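Odds, Ends and Board Games: Your Questions

I run Corkance out of my spare room, where I put together mixed boxes of small secondhand things (games, pouches, little containers, hardware, the sort of stuff that lives in a kitchen drawer for years). The same questions land in my inbox over and over, so I finally sat down with a coffee and typed up my answers.

What exactly comes in a mixed box?

Small stuff, and plenty of variety! Every box has one "anchor" item, usually a board game or a decent container, and the rest is filler I've picked to go with it. I don't do themes. I tried themes one September and ended up with a giant tub of leftovers that didn't match anything, so never again. A small box has 10 things in it. A Prolgate box (that's just my name for the big one, after the street I grew up on) has 77, and yes, I do lay them all out before I pack.

Do you sell latches and catches on their own?

I do, and I love them more than a grown woman probably should.
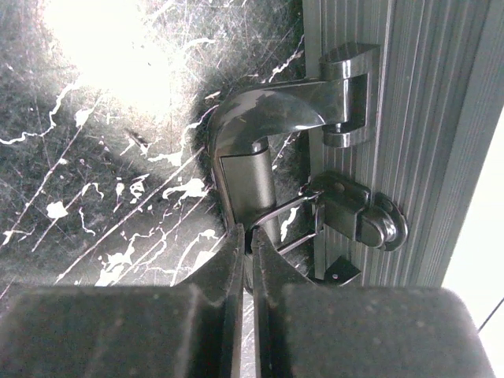

Latches are sold with whatever they came with, so if there's a matching bracket I keep it with the handle. Please look hard at the shape before you order. A curved handle that comes across from the hinge and then bends down, with a wire loop on the catch, takes up a lot more room than the flat little clips most people are picturing, and it sticks out where your sleeve will find it. I've got one like that in glossy black and I think it's gorgeous, but I wouldn't put it on a jewelry box. Measure the spot, then measure how far your hand needs to swing the handle, and then write to me if you're still not sure.

Will a latch come with screws?

Sometimes. If the old screws are in good shape I tape them to the back. If they're chewed up I toss them and you'll need to get your own. Bring the bracket to the hardware store with you and try a screw in the hole right there at the counter.

How do you decide what goes with what?

By messing around on a table, mostly. I like a dark surface for it because the pale and clear things show up so much better, and I can tell in a minute if I've got too many of one color. Big thing goes down first, then I scatter the small things in front and keep swapping until it looks like a box I'd want to open myself. It takes forever. My best friend says I could do it with a spreadsheet and she's right, but where's the fun in that?
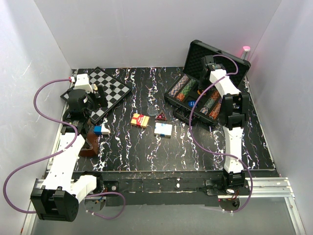 Chessboard at the back, brown leather pouch in front of it, little things in the middle.

Do your clear dishes have scratches?

Assume they do. Petri dishes are wonderful for beads, map pins and tiny screws, and they pick up fine marks just from being stacked. Wash them in warm soapy water and dry them with something soft. Please don't use them for food, I can't tell you what was in them before me.

How should I look after a leather pouch?

Wipe it with a barely damp cloth, let it dry on its own away from the heater, and go easy on the conditioner. I use Moltine, a cream I get at the market, and a dab the size of a pea does a whole pouch. If the flap has gone stiff, work it back and forth by hand over a few evenings while you watch TV.

Are the chess sets complete?

Depends on the listing! A set marked "full" has every piece, and I check it twice. A set marked "board only" might have a stray piece or two thrown in, and those are extras, so please don't write to ask me where the others are. I don't know either. They were gone before the board got to me. 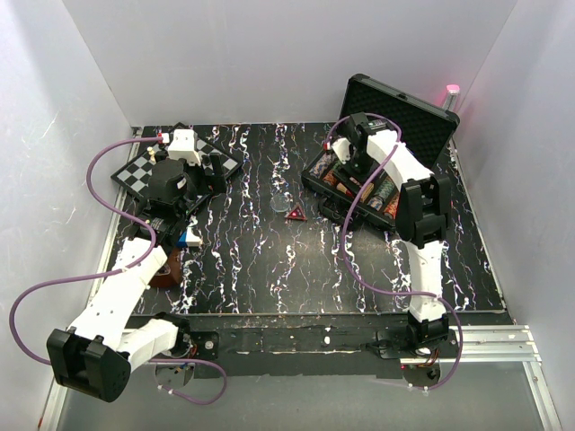 The board turned on the diagonal, with one small pale piece standing on it.

Can I get a replacement piece?

Maybe. I keep a jar of orphans called the Kang jar (that was the label on it when I bought it, and the name stuck). Send me a photo of the piece next to a ruler, plus one of its neighbors so I can see the style. Knights are easy to match badly and hard to match well, so be patient with me on those. Stray pieces are free if you're already ordering something.

My folding board won't lie flat. Is it ruined?

Probably just grumpy. Check the hinge side for crumbs or old felt first, you'd be amazed what gets in there. Then open it all the way, put a clean towel over it, and stack some heavy books on top for 5 days. If it still rocks after that, slide a bit of thin cork under the low corner and get on with your game.

Can I send you my own odds and ends?

Yes please, but write first! I have a bag of 1000 buttons that came without warning and I still haven't made a dent in it. Games, pouches, tins and hardware are always welcome. I'm not taking puzzles right now, as I can't face counting the pieces.

Contact: use the form on the Corkance order page | © Corkance | Back to top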